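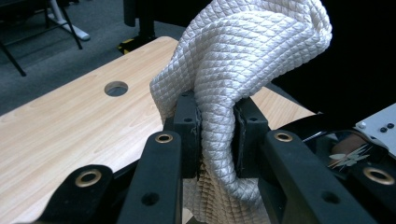 In March I decided to learn the names of my neighbors. I had lived in the same building in Enwood for three years and I knew only one of them, Efe Shehu, and only because the mail carrier mixes up our letters. In the town where I grew up this would be a shame for the whole family. My mother knew who was sick on our street before the doctor knew it.

Here it is different, and for a long time I thought the reason was my English. When I met somebody on the stairs I prepared a sentence in my head, and when the sentence was ready the person was already on the next floor. So I said "hi" and looked at my keys. I became very good at looking at my keys.

Then one Friday the elevator stopped between two floors with Efe and me inside. We were there for 14 minutes. He told me that he repairs accordions, that he does not like the new windows, and that the woman above me is called Mrs. Afolabi and she used to teach geography. I told him where I come from and he asked which part, the north or the south. Very few people ask this. When the door opened I was a little sorry. 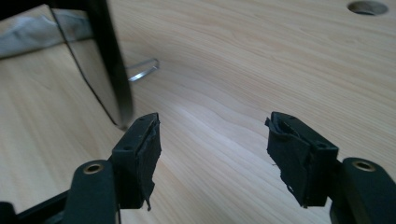 After that I made a small rule for myself. Every time I meet a neighbor, I must say one thing more than hello. It does not have to be interesting. "They cut the tree" is enough. "Is your heating also so loud?" is very good, because everybody in our building has an opinion about the heating and the opinion is long.

My mistakes were many. I asked a man on the second floor how his wife was, and she is his sister. I called the dog next door "he" for two weeks, and the dog is Bella. I also said to Mrs. Afolabi that I was "very boring" when I wanted to say that I was bored, and she answered that she was sure it was not so bad. We both laughed a lot, and now she knocks when she has too much soup.

I learned also that people here are more careful than cold. They do not want to disturb you, so they wait for a sign, and I was waiting for a sign too. In my language we have a verb for going to somebody's home without any plan or reason. I looked for it in English and found "drop in," but I think it is weaker. With our verb you stay until dark.

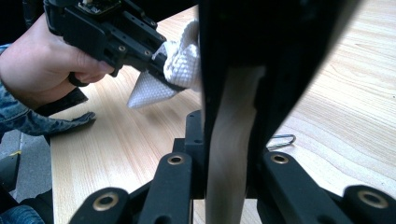 There are things I still do not understand. When a neighbor says "we should get coffee sometime," is it an invitation? Efe says it depends on the voice. I said yes to it twice. The first time we really had coffee, on Darer Street, and it was a pleasant hour. The second time the woman looked surprised and said she would check her calendar, and I think she is still checking it.

My mother asks on the phone how many people I know now. I tell her that I know the whole second floor and half of the fourth. She wants to know what is wrong with the third.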